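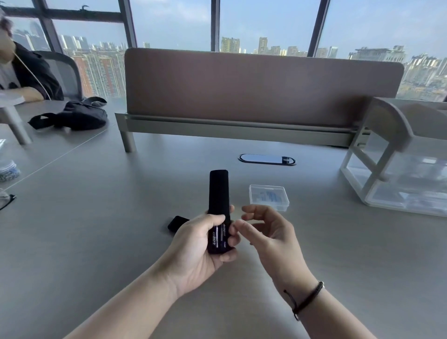 At the desk by the divider. The clear box stays within reach on the right.

Small Jobs at the Desk: Zindolstead Office Gallery

Dromora moved its Zindolstead staff to shared desks in November. There are 57 desks on the floor and nobody has a fixed one, so the little upkeep jobs that people used to do for themselves now belong to whoever is sitting there. This page covers changing batteries in handheld devices, along with a few notes on the desks.

Leire Lorente put the page together. Spyros Papadakis checked the part about batteries. Corrections can go to either of them.

The desks

All the desks on the open floor have the same pale gray top. The upholstered divider is fixed to a metal rail along the far side and is not meant to be moved. People have asked about the color. It was listed as "heather" on the order form, and most of us would call it mauve with some brown in it.

The oval port in the desktop is for cables. Please feed chargers through it and close the lid. Cables pulled over the top of the divider catch on the chair of the person opposite, and two headsets have been lost that way already.

The right-hand side of the desk may have a plastic organizer on it. Those came over from the old Virness building and there were not enough for every desk. Leave the organizer where you find it.

A slim black remote lies to the left, with the small clear box under the fingertips of the right hand. The white and transparent organizer is over at the right side.

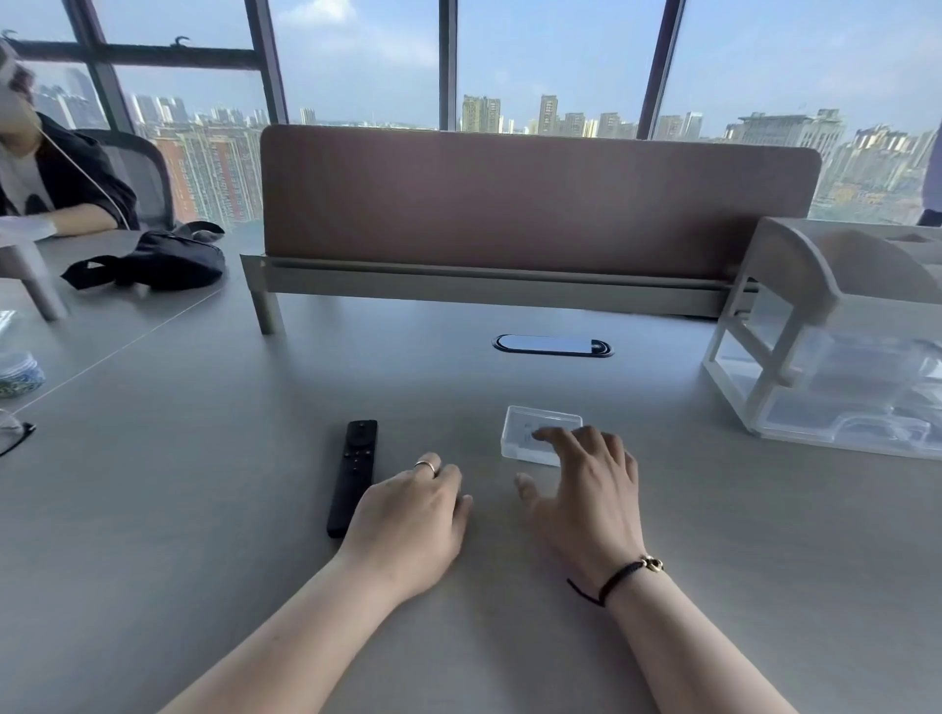 Before you open anything

Clear a space on the desk about as wide as a keyboard. Put the device down and find the box you need before you take a cover off. Battery covers are small and dark, and they slide under the divider rail easily. Loukia Psarras found 6 of them when the rails were cleaned.

Check the markings on the device or inside the compartment for the battery size. If they have worn off, take the device to the front desk and compare it with the chart there. Please don't guess.

Spare batteries are in the supply cabinet next to the Begay meeting room. The office orders them in packs of 40. Write down what you take on the sheet inside the door – the size and the number are enough.

Changing the batteries

Hold the device in one hand and work with the other. Lay the cover flat on the desk. Keep old and new batteries on separate sides of the device, and change the full set together.

With the cover off, a small battery shows between the fingers in the open compartment. Two more lie side by side next to the clear box, and the glossy black cover is on the left.

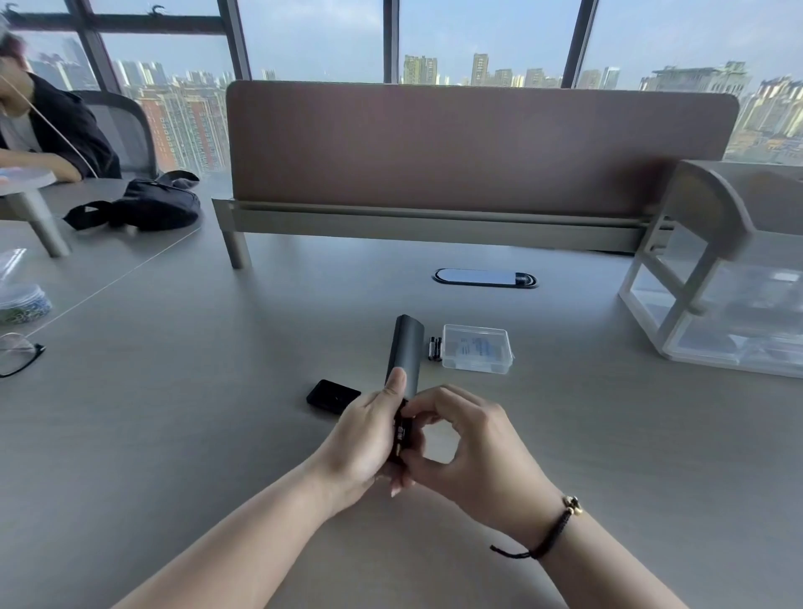 Used batteries go in the tub at the front desk, not in the trash. Lefteris Bakalis takes the tub to the collection point when it is full. Last year that came to 400 batteries from this floor and the one below.

If a device still doesn't work with a new set, check which way the batteries face, then leave it at the front desk with a note saying which desk it came from.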